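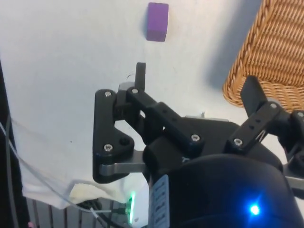 Frequently Asked Questions

Home | Studio | Projects | FAQ | Contact

What does Larkalach do?
We design houses, additions and the occasional small library. Most of the work is additions. People love their homes and wish there were more of them.

Do I need an architect for a deck?
Usually no. Your town may want a drawing, and a good deck builder can supply one. If the deck has a roof, a kitchen and opinions about the neighbors' view, call us.

How much do you charge?
A first visit costs $400, which comes off the bill if you hire us. After that we work for a fixed fee, agreed before anyone sharpens a pencil. Changes to the agreed design are billed by the hour. Moving the staircase is a change. Moving it back is also a change.

How long will my project take?
The Esposito house took 20 months from first sketch to front door key. The Sollitz porch took 4, and three of those were spent choosing a gray. Permits run on their own calendar and we have no influence over it, though we do send polite emails.

Can I bring my own sketches?
Please do. Graph paper, napkins, a screenshot with arrows on it - all fine. Latrice Schumacher, who founded the studio, keeps the best napkins in a drawer.

Will you work with my brother-in-law, the contractor?
If he is licensed and insured, and you would still like to have Thanksgiving with him afterward, yes. We'll ask for two recent references outside the family.

Do you take jobs out of town?
We go up to 35 miles from the studio. Zendside is inside the line. For anything farther we can suggest someone closer.

Can you match the style of my old house?
Often. Trim and window proportions are the easy part. Matching 90-year-old brick is harder, and sometimes a clean break between old and new looks better than a near miss.

Who owns the drawings?
We keep the copyright and you get the right to build from them once, at your address. Your cousin who wants the same house should call the studio.

Are you taking new clients?
Yes, for design work. Send us the address, a rough budget and your least favorite room.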